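I've been drinking Plulura since it was two flavors in a cooler at the Sarkley farmers market, so forgive me if I get a little excited. As of Thursday, the sparkling fruit drink is finally on the shelf in real grocery stores!

The stores belong to Salazar, the family chain based over in Flokthorpe, and it's taking the tart cherry and the pear with lime. I called Gilberto Rengifo, who started the company in his aunt's kitchen, and he sounded like he hadn't slept. "We packed 186 cases for the first order and I thought that was plenty," he told me. "Then they called back and asked for 1,000 more."

The fruit still comes from growers near Sarkley, and he says the recipe hasn't changed – no added sugar, a little more fizz than you expect. The cans are a bit slimmer than the old bottles (I'll miss the bottles) and they'll be in the chilled case by the deli, not in the soda aisle. I walked right past them the first time.

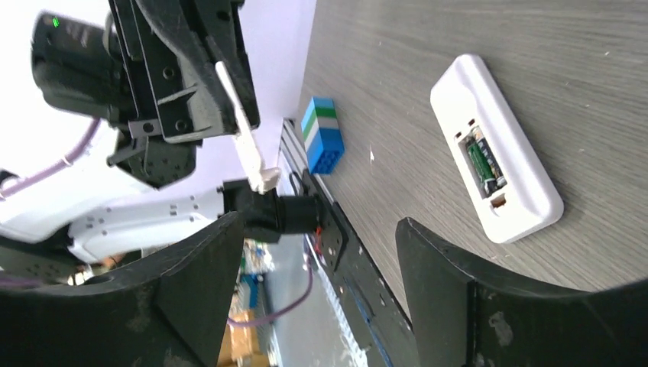
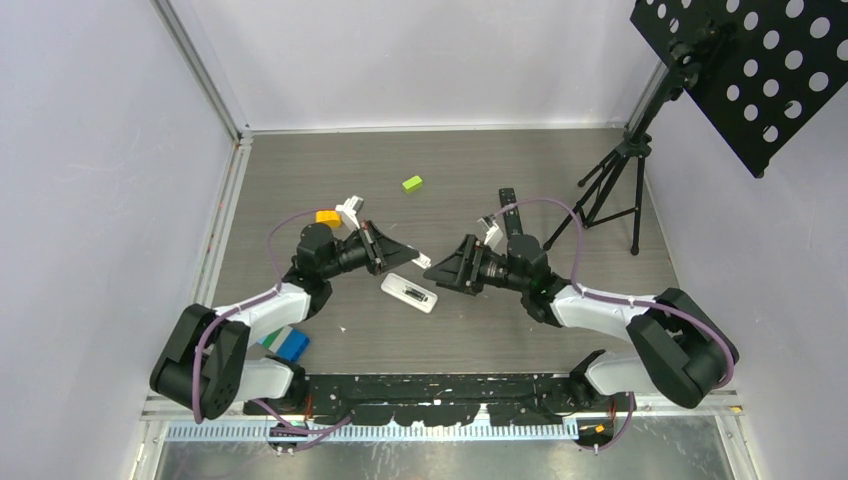
The market stand isn't going away, by the way. Gilberto plans to keep it open through December and use it to try out new flavors on the regulars. There's a ginger and plum on the way that I got a sip of last month, and I'd buy it tomorrow if I could. He also wants to bring back the rhubarb, which sold 3,569 bottles in its only summer and then vanished – I still have one in the back of my fridge that I refuse to open.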